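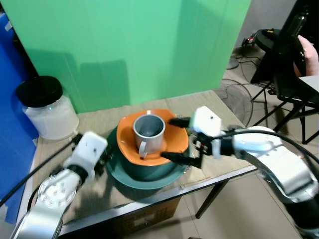 galtham_bench
Week two of collecting demos for our dish stacking policy and I'd love a sanity check on how varied the set needs to be. We're teleoperating two arms and I've got 50 keepers so far. My worry is the grasp on the middle layer. With the orange plate sitting in the teal bowl and the mug standing on top, I like one finger over the rim and one under, but everyone on our roster does it a bit differently (one bloke goes in from the back every single time!). Do I write a rule for it or leave the variety in?

Posted Thu 3 June · 2 replies hidden · Share (3)

zullden
Leave it in, mate. I cleaned ours up to a single grasp style last December and the policy was gorgeous until the bowl moved a few centimetres, then it just sort of pawed at the air. Wavy rims are a pain as well, so you want all the different contact spots you can get.

Jumville
Gotta disagree with zullden there. At 50 demos you haven't got enough of any one style for it to learn, and you'll get that dithering where it averages two approaches and goes for neither. Pick one grasp, get it working, then widen out. I'd also fix which way the mug handle faces for now.

galtham_bench
Handle's been all over the shop, so that's a fair cop. How do you label the ones where the operator fumbles and then recovers?

zullden
Keep them, tag them separately. Recoveries are gold. And Jumville, dithering depends heavily on the model, ours never did it.

Jumville
Ours did it for roughly three weeks straight, so I'm a bit scarred haha. Agree on the recoveries though.

galtham_bench
Righto, I'll train it both ways on the same starting positions and post the numbers.

We use cookies to keep you signed in. Accept | Manage settings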